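Chapter 8

Setting Up and Looking After a Single-Arm Handling Cell

What you will learn in this chapter

How a small handling cell is laid out, and what has to be fixed before the arm is switched on
How to set the zero position of each joint and check it
How to teach and test a grasp on a thin rim
How to match the cell to its simulated copy, and what the copy leaves out
How to keep a cell log that the next person can use

Before you start you should have read the chapter on joints and drives, and you should be able to move an arm in jog mode without looking down at the pendant.

8.1 The cell used in this chapter

Most of the work in a robot workshop is done on one machine at a time. A line may hold dozens of arms, but when something slips, drifts or wears out, a technician stands in front of one of them with a log book and a set of hex keys. For that reason we stay with one cell from the start of this chapter to the end.

The cell is at the Derkura training works, where it is known as the Rurneck cell after the bench it was first built on. It has one arm, a table, a controller cabinet and an operator's station. The arm carries a hand with fingers and a thumb in place of the two-jaw gripper you met earlier. Its job is to take light office goods, such as letter trays, pen pots and folders, and move them from a set place on the table to a packing position. The goods are supplied by Stelmakh, a wholesaler, and vary a good deal in shape. Wire goods give the most trouble, and we will use them for most of our examples.

A cell like this has four things that must agree with each other: where the arm thinks it is, where the table is, where the object is, and what the controller has been told about all three. Nearly every fault in this chapter comes from one of these having moved while the others stayed put.

8.2 Fixing the base and the table

The arm must be bolted to something that does not move. This sounds too simple to write down, but a loose base is a common cause of poor accuracy in a cell that used to work well. The bolts are tightened in a cross pattern, first by hand, then to half the stated torque, then to the full value. They are marked with a line of paint pen running from the bolt head on to the base plate. If the line is broken at the next check, the bolt has turned.

The table in the Rurneck cell is a separate piece of furniture with its own legs. This makes it easy to clean under and easy to replace. It also means that anyone who leans on it can shift it. The position of the feet is marked on the floor, and the first job of every shift is to look at those marks.

The height of the table top is 700 millimetres, measured at each corner. Take the measurement with a steel rule and not with a tape, which sags and has a hook that moves. If the corners differ by more than 2 millimetres, adjust the feet until they agree. A table that slopes will not stop the arm from working, but a grasp taught at one end will be too high or too low at the other.

8.3 Setting the zero positions

Each joint has a sensor that tells the controller how far the joint has turned. The sensor is only useful if both sides agree on where zero is. On this arm, zero is marked by a pair of small notches, one on each side of the joint. When the notches line up, the joint is at zero.

To set the zeros:

Put the controller in manual mode and set the speed to the lowest step.
Jog the first joint until its notches line up. Look straight at the notches, with your eye level with the joint. Looking from the side gives a false reading.
Approach the notch from the same direction each time. The gears have a little slack, and coming at the mark from the other side gives a slightly different answer.
Store the value and write the old value and the new value in the log.
Go on to the next joint, working outwards from the base to the wrist.

The wrist deserves more care than the rest. An error at the base shows up at once because the whole arm is out of place. An error at the wrist can hide, as the hand still arrives at the correct point but is tilted when it gets there. With a solid box this may do no harm. With a wire rim, a tilted hand closes with one finger ahead of the others and pushes the object away.

After all the joints are set, run the arm to the check pose. A pointer is fitted to the wrist flange and should meet the punched mark on the base plate. If it misses by more than the width of the mark, start again from the first joint. Do not correct the last joint to make up for an error in an earlier one.

8.4 Looking after the hand

The fingers have more moving parts than the rest of the arm put together, and they are the parts that touch the goods. They are checked at the start of each shift and again after any knock.

With the power off, bend each finger gently and let it go. It should move smoothly and with the same feel as its neighbours. A finger that feels gritty has picked up dirt at a joint. A finger that feels loose may have a worn pin or a slack cable, and should be reported before the cell is used.

Wipe the fingertips with a lint-free cloth. Card dust builds up slowly and makes the tips slippery long before anyone can see it. The grip test used at Derkura is a plain one: the hand holds a steel bar of 474 grams with the palm facing sideways while the technician watches for slip. If the bar creeps, clean the tips and repeat the test. If it creeps again, change the tips as a full set. New tips and old tips on one hand do not grip alike.

Cables that run along the arm should be looked at with the arm in several poses. A cable that hangs well clear when the arm is folded may be pulled tight when it is stretched out. Look for shiny patches on the outer cover, which show where it has been rubbing.

8.5 Teaching a grasp on a wire tray

A stacked letter tray made of rod and mesh is an awkward thing for a robot to hold. It is light, so it slides easily. It has many gaps that a fingertip can pass through. Its strongest parts are the rods, and these are narrow. The mesh between them gives when pressed and can be dented.

The grasp taught for these trays is a pinch, with the fingers on one side of the rim and the thumb on the other. The hand comes in level from the side and stops just short of the top tray. At this point the fingers are straight and the thumb is held apart and lower, leaving an open gap for the rim to pass into. This stopping place is called the approach pose, and it is stored as a point in its own right.

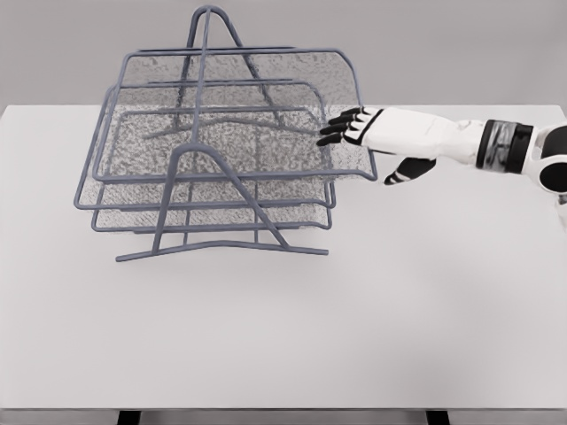
From the approach pose, the rest of the movement should be short and slow. The arm carries the hand forward until the rim is inside the gap, and only then do the fingers close. Beginners often try to save time by closing the fingers while the arm is still moving. On a heavy object this can be made to work. On a wire tray, the first finger to touch will turn the whole stack on its base, and the taught point will be wrong for everything that follows.

Three points are stored for each grasp: approach, contact and lift. Store the contact point first, because the other two are worked out from it. Then draw the hand back along the same straight line to find the approach pose. If the line passes through any part of the tray, the angle of the wrist must be changed and the contact point taught again.

Run the grasp at low speed with one hand near the stop button. Watch the fingertips on the first run and the foot of the tray on the second. A foot that slides before the lift begins means the fingers and thumb are not meeting the rim together.

8.6 The simulated copy

The Rurneck cell has a simulated copy, built in a package called Fatovano. New grasps are tried there before they are taught on the real arm. A poor approach angle costs nothing in the simulator, and on the real cell it can cost a fingertip.

The copy is only as good as the figures given to it. When the table is moved or its height adjusted, the same change must be made in the copy and noted in the log. The same goes for new fingertips if they differ in length from the old set.

Some things are hard to copy well. Thin mesh is one of them. To save time, the simulator may treat a mesh panel as a solid sheet when it works out contacts, even though the panel is drawn with holes. A fingertip that would catch in the real mesh then glides across it on the screen. Slack in the gears is often left out too, and so is dust. A grasp that passes in the simulator is ready to be tried at low speed, and no more than that.

8.7 The cell log

The log is kept in the cell, on paper, and is filled in by whoever did the work. Each entry gives the time, what was found, what was done and what was measured afterwards. "Checked wrist, OK" is not a useful entry. A useful one reads:

07:40. Wrist pointer missed mark to the left. Zeros reset from base outwards. Pointer on mark. Grip test passed, tips cleaned first.

Read the last page before touching anything. In one case at Derkura, a whole morning in September was spent looking for a fault in a wrist sensor. The entry for the evening before said that the table had been moved for cleaning. Section 8.8 follows that case from the first failed lift to the final check, using the readings taken at each step.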